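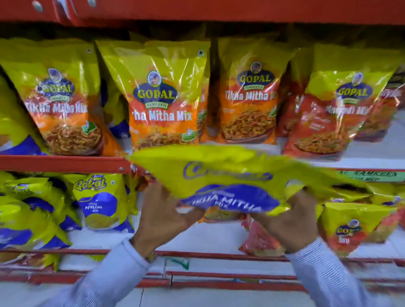
Report of a visit to the Dumport retail test site

Reading time: 3 minutes

The safety group's visit to the Lomier test store in Dumport took place on August 7, 2026. The purpose was to review a fault that stopped the shelf-stocking trial in May and to see what had been changed before the trial is allowed to resume. The visit was hosted by Lomier, which runs the site, and by Vornex, which supplies the stocking robot and its control software.

The store is a single sales room with a stockroom behind it. Ordinary staff work there through the day, and the snack aisle is stocked by hand while the robot remains out of service. Visitors spent the first part of the morning in that aisle. The work looks simple but asks a good deal of the hands. A packet of Tikha Mitha Mix is glossy, light and easily creased, and it has to be held without pinching the wrapper. Packets on the shelves lean and overlap, so that part of a product name is often hidden by the next packet in the row. Staff take this in stride. For the robot, it was where the trouble began.

The fault

According to the incident log shown to the group, the robot was placing packets on a lower shelf when its vision system lost track of the one it was holding. Glare from the overhead lights on the plastic was recorded as the first cause. The software concluded that the gripper was empty and sent the arm back for another packet. The arm moved at full travel speed with the first packet still in its grip, and its elbow struck the front rail of the shelf above.

A member of the stocking staff was working in the same aisle, just outside the marked zone. The contact sensor on the arm should have stopped all motion at once. Instead, the arm pushed against the rail for 13 seconds before the employee pressed the stop button on the base. There were no injuries. The shelf was pulled out of line and 17 packets had to be written off.

Vornex explained that the contact sensor had worked as designed, but that its signal was being filtered. The threshold had been raised during setup because packets brushing against one another were causing false stops. The change was made for the whole arm, although it was needed only at the gripper. It was not entered in the site record, and Lomier did not know of it until the log was examined.

Changes made since

The threshold on the upper arm has been returned to its original value, and any later change now requires a signature from both firms. The gripper has been given a separate weight check, so that the software no longer relies on the camera alone to decide whether a packet is in hand. Travel speed in the aisle has been reduced until the trial has been reviewed again.

These measures were shown on a bench in the stockroom, using the same model of arm and a spare length of shelf. The arm was driven into the rail several times at reduced speed. It stopped on first contact on every run but one. On that run it stopped, released, and then began to move again without a command – a result the hosts had not expected. Vornex ended the demonstration at that point and saved the data for study.

The group also looked at the stop buttons. There are 2 on the robot, both low on the base, and a person kneeling to fill a bottom shelf on the far side would have to stand up and walk around the machine to reach either one. Lomier agreed to fit a further button at the end of the aisle. A wearable stop for staff was discussed, but no decision was made.

Position at the end of the visit

The trial remains suspended. The group has asked Vornex for a written account of the restart seen on the bench, together with the complete list of settings changed at Dumport since installation. Lomier will continue to stock the aisle by hand and has been asked to keep the robot disconnected from power outside supervised tests.

A second visit will be arranged once both documents have been received. The bench test will be repeated then at full travel speed, with the aisle closed to staff.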